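The Card Arm

The arm dropped its first card of the morning at the exact moment I told Jérémie Jacquet it never dropped cards. So that was how my Wednesday started, with him on the phone from Hondstead and me on my knees on the carpet, saying "no, no, it's going great!"

I should explain that I had been at Parnari for all of 2 weeks. My title was cell technician, and the cell was one table, one silver arm, one cardboard organizer and me. The job was simple. Pick a wrapped card, put it in a slot, do it 1,000 times, write down what went wrong. My grandfather sorted mail for most of his life and I kept thinking how hard he would have laughed. (I called the arm Ông in the log, after him. Jérémie thought it was an acronym and I let him.)
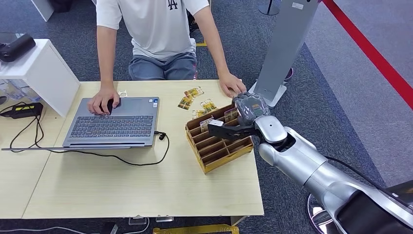 Diễm Đồng

I had a theory about the drops and it was the plastic. The cards came in clear wrapping that wrinkled differently every time, and the fingers would close on a fold and think they had the card when all they had was air and cellophane. So I sat down with the laptop and took the closing speed down a notch. Then another notch. I put my left hand flat on the table beside the gripper, the way my grandfather used to put his hand on the hood of the truck before a long drive, and I ran it again.

It picked up the card. It held it over the slots for so long that I started talking to it.

"Any time you like," I said.

The phone rang again. Jérémie wanted to know if I'd checked the joints. Tetstead, the shop that had done the last service, had a habit of leaving screws a quarter turn short, and if the fingers had any play in them I could change the speed all day long and it wouldn't help one bit. Had I checked? I said of course. Then I hung up and went to find my hex keys, which were in my coat, which was in my car, which was at the far end of the lot in the rain.

By the time I got back I'd made up my mind to do the whole thing properly and look at everything, even the shelf, because a wobbly shelf will make a good arm look bad. I'd lost half a day to one in June, at my old job, chasing a fault in a wrist that had nothing wrong with it. 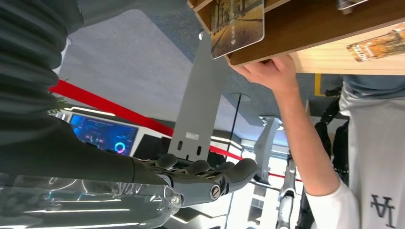
The shelf moved. Just a hair, but it moved, and I said a word my mother doesn't know I know. I tightened it up, leaned on it, tightened it some more. Then I did the hand, joint by joint, wiggling each finger and listening like a doctor on TV. I'd been told you can hear a loose one. I couldn't hear anything over the air vents, but I could feel it - a tiny click under my thumb, back at the bracket.
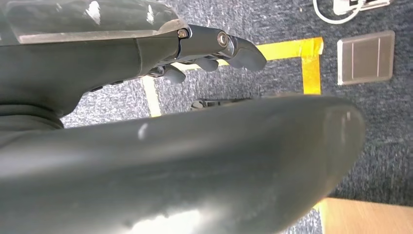

Diễm Đồng

One screw. I gave it the quarter turn and it stopped clicking, and I sat back on my heels on that ugly carpet and felt like I'd won something.

Then I put the speed back where it had been, notch by notch, and typed it all into the log. I even typed the part about the phone call. Jérémie was going to read it anyway, and I figured it was better coming from me. "Told J.J. joints were checked. They were not. They are now."

He called 12 minutes later. I let it ring while Ông reached over the organizer, closed on a card, wrinkles and all, and brought it up. Then I answered.

"You lied to me," he said, but he sounded pretty cheerful about it.

"I did," I said. "Hang on, it's about to put one down."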